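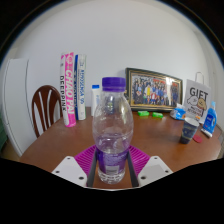

Clilema filter jug, two months on

I bought the Clilema jug in March after our kettle furred up for the third time. It came from Doucet with two cartridges in the box, and I have used it every day since.

The water is softer and the chlorine taste has gone. Filling it is slow – a full jug takes long enough that I do it before bed. The lid is stiff and drips if you pour with one hand.

Cartridges are meant to last 30 days. Mine slowed to a trickle at almost four weeks, so that claim is fair for a hard water area. The Drastden ones fit too, but they left black specks in the first few jugs and I went back.

We used to get through a lot of bottled drinks and now buy far fewer. 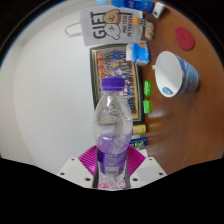

Purple cap, purple label. Bottles like this take up less of our recycling now.

The jug weighs 710 g empty and fits in my fridge door with the milk moved over. The handle has a seam underneath that I notice when it is full. I would still buy it again, though I'd look for a wider lid.

Four stars.

Lavanya D'Souza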